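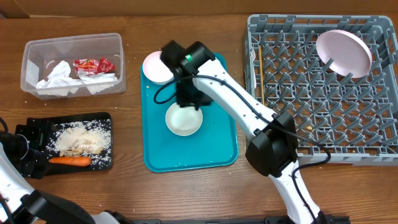
The ten minutes after dinner are my favorite part of the day, and I know how strange that sounds. I used to treat the cleanup as a punishment for eating well. Then I started setting the table up for it the way a cook sets up for a busy night, with a place for everything that has to leave, and I got hooked! A clear open box takes the trash, crumpled tissues and a red snack wrapper and whatever else is dry and done with. The black tray holds the food, which on a rice night means grains scattered from one side to the other, a heap in the center and a carrot lying near the edge. A teal serving tray sits in the middle of the table, and the big gray dish rack gets the right side, all to itself. There is rice on the wood too. There is always rice on the wood.

I picked up the habit during a rainy month in a rented flat in Senden, where the kitchen was so narrow that two people couldn't pass each other at the sink. The dining table had to do everything. We sorted there, scraped there and carried the rack over to the table before anyone had a chance to stack plates on the stove. By the second week I was looking forward to it (my family was not, at first).

The rack matters more than you'd think. Mine at home is a Trnka, the wide model, and I paid far too much for it in January and would do it again tomorrow. It's light enough to lift with one hand when it's empty. A small rack makes you play a balancing game with bowls. A big one lets you put things down and walk away, and walking away is a great pleasure at nine in the evening.

Rice deserves its own paragraph. Leave it alone while it's sticky! Wiping only smears it into the grain of the table. Give it half an hour and it lifts off with the edge of a card, or a bench scraper if you bake. I push everything toward the tray in long strokes, from the far side of the table to the near one, then go over the wood with a cloth that's barely damp. Whole vegetables come off the tray before anything gets scraped. A carrot that's still good goes back in the fridge and ends up in soup.

Trash gets its turn last, and I love a see-through box for this, since a teaspoon can't hide under a napkin for long. I've rescued 87 cents, an earring and one very small key that way.

Comments (3)

prevo_kitchen: Half an hour for rice, yes. I do the dishes first and come back to it.

Marmalade402: We use an old baking sheet for the scraps. Never thought of bringing the rack to the table, trying it tonight!

tablescraper: What was the key for??

Contact the editors | © Pramanach Magazine | Back to top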